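Home | News | Workshop | People | Contact

20 April 2021
By Una Clostetti

I've always wanted to know who looks after the robots once the sales people have gone home, so I rang Adom Bonsu, who keeps the two-armed sorting cell going at Quintana in Jundmont. He was halfway through a sandwich and very happy to talk!

"It's mostly cables," he told me. "People ask about the software, and I'm there with a torch looking at where a lead rubs." He goes over every loop by hand before the arms get power, then wiggles each finger of the grippers to feel for play (he does this with his eyes shut, which I rather love).
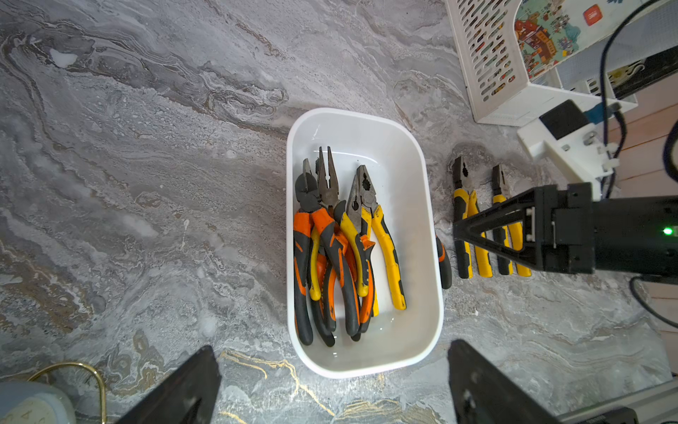
Pliers in and beside the white bin, from the wrist camera.

Pliers are his favourite test load. "They're heavy at one end and they tangle. If a grip is a hair out, pliers will tell you." He runs 30 picks on each arm after any adjustment and writes the misses in a notebook. The last full check took him 94 minutes, 13 of them spent hunting for a dropped screw.

And the bit he dreads? "Front rail. Grit gets in the slots and then the base won't sit flat when you bolt it back." He uses a soft brush and a vacuum, never an air line, and he tightens the base bolts a little at a time, going corner to corner.

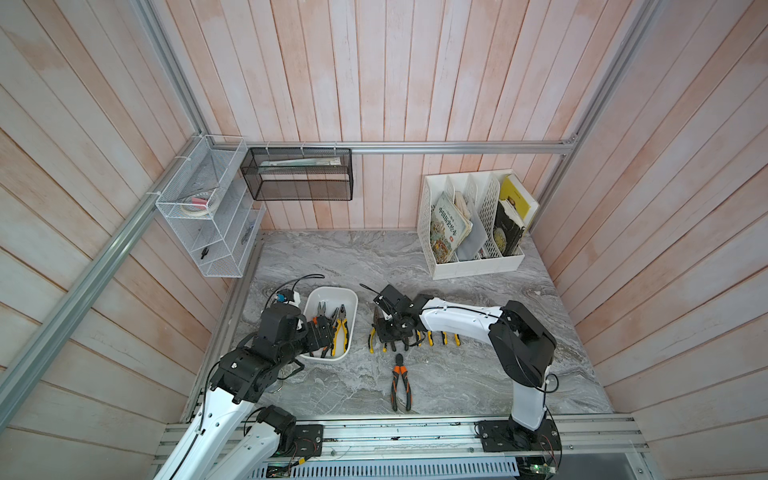

I asked how long the finger joints last and he laughed at me. "Depends who's been driving!" He opens them up after nearly 2000 picks, cleans them, and swaps anything that feels notchy. The next strip-down is in May, and he's said I can come and hold the torch.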